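티셔츠 접는 법: 침대 위에서 하는 세로 삼단 접기

서랍에 세워서 넣을 수 있게 티셔츠를 접는 방법을 정리했다. 반팔, 긴팔, 나그랑 소매에 모두 쓸 수 있고 접는 판 같은 도구는 필요 없다. 평평한 자리만 있으면 된다. 처음에는 한 장에 1분 넘게 걸리지만 며칠 하다 보면 손이 순서를 외운다.

준비할 것

완전히 마른 티셔츠
몸판과 소매를 다 펼칠 수 있는 자리(침대, 큰 식탁, 다림판)
옷을 넣을 서랍이나 상자
서랍 안쪽 높이를 잴 자

덜 마른 옷은 접지 않는다. 겨드랑이와 목둘레 시보리가 가장 늦게 마르니 두 군데를 손으로 눌러 보고 차가운 느낌이 있으면 옷걸이에 다시 건다. 두꺼운 면 티셔츠는 겉이 말라도 봉제선 안쪽이 눅눅한 경우가 많다.

접기 전에 정할 것

서랍 안쪽 높이를 먼저 잰다. 완성된 옷의 높이가 서랍보다 2cm쯤 낮아야 여닫을 때 걸리지 않는다. 우리 집 서랍은 안쪽 높이가 161mm라서 옷은 14cm 높이로 맞춘다. 서랍마다 높이가 다르면 가장 낮은 서랍에 맞춰 통일하는 편이 편하다. 나중에 옷을 옮겨도 다시 접을 일이 없다.

폭도 정해 둔다. 어른 티셔츠는 22cm에서 25cm 사이, 아이 옷은 15cm에서 18cm 사이가 무난하다. 감이 잡히지 않으면 두꺼운 종이를 원하는 폭으로 잘라 옷 위에 올려놓고 접은 다음 빼낸다. 열 장쯤 접으면 종이 없이도 비슷한 폭이 나온다.

침대에서 접을 때

바닥에 쪼그려 앉는 것보다 침대가 허리에 덜 부담된다. 다만 매트리스가 푹신하면 옷 가운데가 꺼져서 선이 비뚤어진다. 이불은 걷고, 얇은 누빔 이불이나 침대보 한 장만 남긴다. 누빔 선이 있는 침대보라면 그 선을 자처럼 쓸 수도 있다. 옷 밑단을 누빔 선에 나란히 놓으면 좌우가 틀어졌는지 바로 보인다.

베개와 쿠션은 머리맡으로 밀어 두면 충분하다. 아직 접지 않은 옷은 한쪽에 모으고 접은 옷은 반대쪽에 놓는다. 섞이면 같은 옷을 두 번 만지게 된다.

기본 순서

1. 앞면이 위로 오게 옷을 펼친다. 양쪽 어깨선을 잡고 한 번 턴 다음 내려놓는다.

2. 손바닥으로 가운데에서 바깥쪽으로 쓸어 주름을 편다. 밑단은 양 끝을 가볍게 당겨서 일자로 만든다. 세게 당기면 밑단이 물결처럼 늘어난다.

3. 옷을 뒤집어 뒷면이 위로 오게 한다. 프린트가 바깥에 남게 접으려면 이 단계가 필요하다. 무지 티셔츠는 건너뛰어도 된다.

4. 왼쪽 어깨 중간쯤에서 밑단까지 세로선을 생각하고, 그 선을 따라 왼쪽 몸판과 소매를 안쪽으로 넘긴다.

5. 반팔 소매는 넘어온 그대로 둔다. 소매 끝이 반대편으로 삐져나오면 바깥쪽으로 한 번 되접는다. 긴팔은 어깨 쪽에서 꺾어 소매가 밑단을 향해 내려가게 한다.

6. 오른쪽도 똑같이 넘긴다. 길쭉한 직사각형이 되면 맞다. 위아래 폭이 다르면 좁은 쪽을 풀어 다시 맞춘다.

7. 밑단을 잡고 목둘레 쪽으로 반을 접는다. 목둘레보다 2cm 정도 아래에서 멈춘다. 끝까지 맞추면 목 부분이 두꺼워져서 세웠을 때 기운다.

8. 다시 반 또는 삼등분으로 접는다. 정해 둔 높이에 맞는 쪽을 고른다.

9. 접힌 면이 위로 오게 세워 본다. 손을 떼고도 서 있으면 완성이다. 쓰러지면 7번으로 돌아가 속에 찬 공기를 눌러 뺀다.

나그랑 티셔츠

나그랑은 어깨선이 따로 없고 소매가 목둘레에서 겨드랑이까지 비스듬히 이어진다. 그래서 4번에서 말한 어깨 중간 지점을 찾기가 애매하다. 어깨 대신 목둘레 옆에서 손가락 세 개 너비만큼 나간 곳을 기준으로 삼는다.

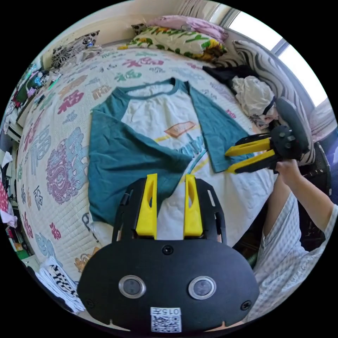

나그랑은 소매 색이 몸판과 다른 옷이 많아서 기준을 잡기가 오히려 쉬울 때도 있다. 흰 몸판에 청록색 소매가 달린 티셔츠라면 색이 갈리는 사선이 양쪽에 하나씩 보이니, 접기 전에 두 사선의 기울기가 같은지 살핀다. 한쪽 소매는 옆으로 뻗어 있는데 반대쪽은 몸판과 함께 넓게 접혀 올라와 있다면 지금 어느 단계인지부터 확인한다. 처음 펼치는 중이면 접힌 쪽을 풀어 양쪽을 고르게 편다. 목둘레까지 소매와 같은 청록색이면 접은 뒤 윗부분에 그 색이 모이므로, 서랍에서 찾을 때 표시로 삼기 좋다.

가슴에 프린트가 있는 옷

두꺼운 프린트는 같은 자리를 계속 꺾으면 갈라진다. 7번에서 반을 접을 때 접는 선이 프린트 한가운데를 지나는지 보고, 지나간다면 밑단을 조금 덜 올리거나 더 올려 선을 옮긴다. 프린트가 가슴 전체를 덮는 옷은 납작하게 누르지 말고 밑단부터 느슨하게 만다. 프린트끼리 맞닿은 채 더운 곳에 오래 두면 들러붙을 수 있으니 여름에는 사이에 얇은 종이를 한 장 끼운다.

서랍에 넣기

앞에서 뒤로 한 줄씩 세운다. 손가락 두 개가 들어갈 틈을 남긴다. 꽉 채우면 한 장을 꺼낼 때 양옆이 같이 딸려 나온다. 옷이 적어서 쓰러지는 줄에는 북엔드나 빈 상자를 세워 받친다.

색으로 나눌지 소매 길이로 나눌지는 쓰는 사람이 정하면 된다. 우리 집은 소매 길이로만 나누고 색은 맞추지 않는다. 10월에 긴팔을 앞줄로 옮기고 반팔은 뒤로 보낸다.

자주 생기는 문제

접은 옷이 한쪽으로 기운다: 좌우 소매의 두께가 다르게 들어간 경우다. 5번에서 소매를 되접은 위치를 맞춘다.

목둘레가 늘어난다: 옷을 털 때 목을 잡지 말고 어깨를 잡는다.

가운데에 세로 주름이 남는다: 좌우를 넘길 때 가운데에서 너무 많이 겹쳤다. 폭을 1cm 넓힌다.

얇은 옷이 서지 않는다: 두 장을 겹쳐 한 번에 접거나, 마지막 단계를 반 대신 삼등분으로 한다.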